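Filed under: Workshop log / Adhesives

Sep 12, 2021

Second round of glue tests on the Merkton offcuts. Mixed 117 g of the Drikex two-part and left it to stand before spreading. Thinner than the July batch. Clamped six strips overnight, no heating on.
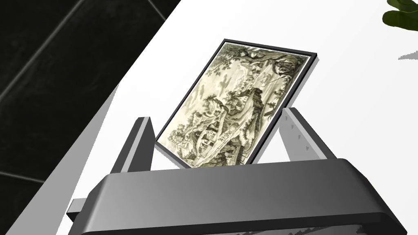
Render, gripper with both fingers up.

Best strip let go at 491 N, worst well under that. The bad ones had all been wiped with the old solvent, so I've binned the tin. Target is still 700 N. Next time sand with the coarser paper and leave the clamps on a full day. Need more mixing cups, and the scale wants a new battery. Strips are in the Tuhiwai drawer, labelled.

We use cookies to remember your settings. Accept / Manage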